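Refinishing forum > Tables and desks > Oil or poly on a kitchen table?

grainofsalt
Posts: 3,706
I inherited a kitchen table from my aunt Brenda Sedgwick, who believed in coasters the way other people believe in heaven. I have kids. Poly or hardwax oil? I have 3 weekends before my in-laws arrive and form opinions.

Likelano_Lou
Poly. Three thin coats, sand lightly between them, go live your life. Oil people will be along shortly to tell you about their feelings.

mrs_blackburn
Oil person here, with feelings. Poly looks great until the first deep scratch, and then you get to strip the whole top. With oil you rub a little into the bad spot and go back to your coffee. I did mine in August and have already fixed one fork incident.

Likelano_Lou
So it needed fixing already. Noted.

mrs_blackburn
It was a fork, Lou. Your poly would have lost too.

jonstead5
I'm on team "a bit of sheen is fine." People hear poly and picture a bowling alley. Get satin, stir the can (don't shake it), and look at it in window light before you decide you hate it. Pale tops are forgiving anyway.

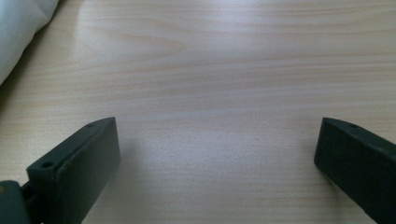
Pale top, grain running side to side, a little shine where the light hits.

grainofsalt
OK, that's less shiny than I feared. Mine is darker though, and has a ring on it from the one guest who ignored the coasters. She was not invited back.

jonstead5
White ring or black ring? White is usually moisture in the old finish and may come out when you sand. Black has gone into the wood and you'll be looking at oxalic acid. Wear gloves and read the label.

grainofsalt
White. More of a gray if I'm in a bad mood.

mrs_blackburn
Then sand it and see what's left. Start at 100 grit and work up. And do a test patch on the underside with both finishes, which I would suggest even if I weren't sure of winning.

Likelano_Lou
Test patch is good advice. I dislike agreeing with her in public.

grainofsalt
Both patches are on. The oil one looks nicer and the poly one is the one I trust around spaghetti - so I've learned nothing. Will report back after the second coat of each.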